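Falha na carga do deck: o que o simulador mostrou e a célula real não

Publicado em 13 de agosto de 2022

A integradora Fimeo manteve parada uma célula de manuseio de microplacas depois de uma colisão entre a garra do braço colaborativo e uma placa já posicionada no deck. A instalação fica na unidade de Drarkesbridge e usa o software de agendamento Kaewmanee. A engenheira responsável pela análise do incidente recebeu a reportagem para explicar a sequência da falha e as alterações feitas até agora. Pediu que seu nome não fosse publicado, por haver um processo de garantia em andamento com o cliente.

A primeira pergunta foi sobre o evento em si. "O braço desceu com uma placa na garra sobre uma posição que já tinha placa", disse ela. "O contato foi borda contra borda. O limite de força atuou, o braço entrou em parada de proteção e a placa de baixo saiu do suporte. Houve derramamento no deck. Ninguém estava dentro da área delimitada."

O registro da célula contava 3.473 ciclos de transferência sem intervenção até aquele ponto. Segundo a engenheira, o número explica parte da demora em aceitar que o defeito era de projeto. A hipótese inicial foi desgaste nos dedos da garra, e a segunda, deslocamento da base. As duas foram medidas e descartadas. "A repetibilidade estava dentro do especificado. O robô foi exatamente para onde mandaram que fosse."

A causa estava na troca de sinais entre o manipulador de líquidos e o agendador. O instrumento publica um estado geral, pronto ou não pronto, e um estado para cada posição do deck. O agendador lia os dois, mas em instantes diferentes. Quando o instrumento era reiniciado no meio de uma carga, os estados das posições voltavam ao valor padrão, que é livre, antes que o estado geral mudasse. Nesse intervalo, o agendador podia aceitar uma posição ocupada como disponível.

"O valor padrão é o erro", afirmou. "Uma posição cujo conteúdo não se conhece tem de ser tratada como ocupada. Isso está escrito no nosso próprio guia de projeto. Na tabela de sinais dessa célula alguém preencheu o campo com zero, e zero significa livre."

O intervalo de exposição foi medido em 93 milissegundos. O agendador consulta o instrumento a cada 2.000 milissegundos, de modo que a coincidência entre a consulta e o intervalo era rara, e dependia ainda de uma reinicialização durante a carga. Na análise retroativa dos registros, a equipe encontrou três ocorrências da mesma condição. Em duas delas a posição estava de fato vazia e a transferência terminou normalmente.
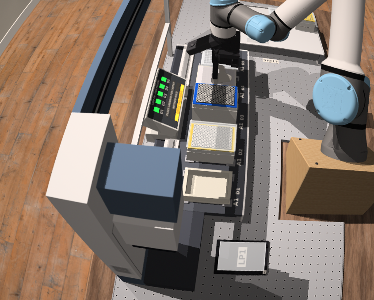

A reprodução da falha foi feita em ambiente simulado, com a mesma lógica de controle carregada no modelo da célula. A engenheira disse que o modelo existia desde o comissionamento, em outubro, e que tinha sido usado para validar alcance, trajetórias e folgas da garra em relação ao pórtico do instrumento. Não tinha sido usado para validar sinais.

"O simulador respondia na hora. Você pedia o estado e ele devolvia o estado, coerente, sem atraso. Com isso a falha não aparece nunca. Tivemos de inserir latência separada em cada canal e um comando de reinicialização que pudesse ser disparado em qualquer ponto do ciclo. Depois disso a colisão apareceu na primeira noite de execução."

Perguntada se a detecção de força não deveria ter evitado o dano, ela respondeu que a função atuou conforme configurada. O limite foi definido para contato com pessoas e para a proteção do braço. Uma microplaca apoiada em um suporte oferece pouca resistência lateral e se desloca antes que o limiar seja atingido. Reduzir o limiar foi testado e abandonado, com paradas indevidas na inserção de placas em suportes mais justos.

"Limite de força não é sensor de presença. Se o procedimento conta com ele para saber se há placa, o procedimento está errado."

As correções foram aplicadas em duas etapas. Na primeira, os estados das posições passaram a iniciar como desconhecidos, e o agendador deixou de autorizar qualquer descida enquanto houver posição desconhecida no deck. Na segunda, a leitura do estado geral e das posições passou a ser feita em uma única mensagem com número de sequência. Mensagens fora de ordem são descartadas e geram alarme.

Foi acrescentado também um sensor óptico Fusum na garra, para verificação da posição de destino antes da descida. A engenheira foi reservada quanto a esse item. O sensor lê bem placas de moldura clara, mas a leitura sobre placas escuras varia com a iluminação da sala, e por enquanto o resultado serve apenas para bloquear o movimento, nunca para liberá-lo.

O procedimento de recuperação mudou. Depois de qualquer reinicialização, o operador confere o deck visualmente, posição por posição, e confirma o conteúdo na tela. A confirmação em lote foi removida. O cliente reclamou do tempo adicional, e a Fimeo manteve a exigência.

Resta em aberto a revisão das demais células que usam a mesma tabela de sinais. A engenheira não informou quantas são. Disse que os clientes foram notificados por escrito e que, até a atualização, a instrução é não reiniciar o instrumento com o braço em modo automático.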